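Please stop hiding the planner

Opinion
Roman Nowicki
August 31, 2025

Every few weeks somebody sends me a new policy for household manipulation and asks me what I think. I open the repository, I read the success rate, and then I look for the part which I care about: how does the program decide that a drawer is open? Very often I can't find it. It is inside a script with a name like utils, or it is one number in a configuration file with no comment.

My opinion is simple and some colleagues find it old-fashioned. The task logic, I mean the part that says what comes first, what comes next and what counts as finished, should be written in a place where a tired person can read it. I don't say that we should go back to state machines with 40 pages of diagrams. I worked with such machines at Wieczorek and I don't miss them. But we exchanged a thing that was ugly and visible for a thing that is pretty and invisible, and we did not discuss the price enough.

At Bimska we keep a simulator suite for two-arm robots. The largest set in it has 2945 episodes, all with furniture: drawers, doors, cabinets, small objects lying on top. The renderer is modest and the textures are strange sometimes, but the contacts are good enough to argue about. When I began to read the failures one by one, I expected to find bad grasps. I found 259 episodes in which the grasp was fine and the bookkeeping was wrong. The drawer had moved a little, the condition said "open", and the program went to the next step with great confidence.

Consider what "open" must mean for a cabinet with more than one handle. Which drawer? Measured from the joint, or from what the camera sees? Is a small gap enough, or must a hand fit inside? A person in a kitchen never answers these questions aloud. A program has answered all of them, also when its author did not notice that he was answering.

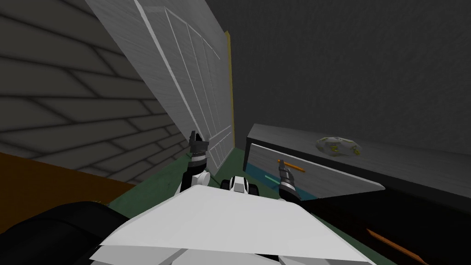 Two views from the cabinet scene, both with the orange handle of the upper drawer near the right gripper.
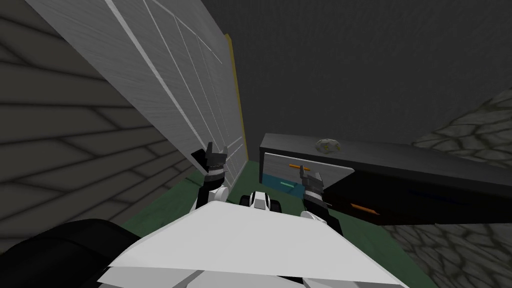

My colleague Ryszard Cieślak does not agree with me, and he is a better engineer than I am, so I will give his argument fairly. He says that explicit conditions are a comfort for the reader and a prison for the robot. If you write that a drawer is open at a given distance, the policy will learn to stop at this distance, and it will be helpless in front of a drawer that sticks. He prefers that success is judged only at the end of the task, and that everything between is left to the learned model. He has shown me good results with this method, on tasks which my own planner could not do at all.

I accept half of this. A hard threshold is a bad teacher. But a check does not need to be a teacher. You can keep it outside of the training and still write it down, log it, and give it a name. In our branch of Wultance, the tool we use for playing the episodes again, every transition between steps must print the condition that permitted it, together with the measured values. It took 2 afternoons to add. The log became longer, people complained – I also complained – and in the same month we found a drawer joint with its axis defined the wrong way. It had been there since October.

There is also the question of the second arm. In most pipelines I have read, one arm works and the other waits somewhere, and "somewhere" is not specified. The waiting arm is then an obstacle which the motion planner knows only by its last command. If the task logic is hidden, you can't even ask which arm is supposed to be free. Episode 2089 in our set is my favorite example. Both arms were assigned to the same handle for a moment, each by a different module, and both modules were correct according to their own rules. I spent a whole day on it, and the repair was one line.

I would like the reviewers of papers, and the people at companies like Clistton who buy such software, to ask for one more page. On this page the authors should list the steps of the task, the condition for each one, and where in the code it lives. If the model has no steps, they can write that, and say how they know when it is finished.

Ryszard tells me that no one will read this page. Maybe so. I will read it, and he knows well that he will read it too, the first time his drawer does not open.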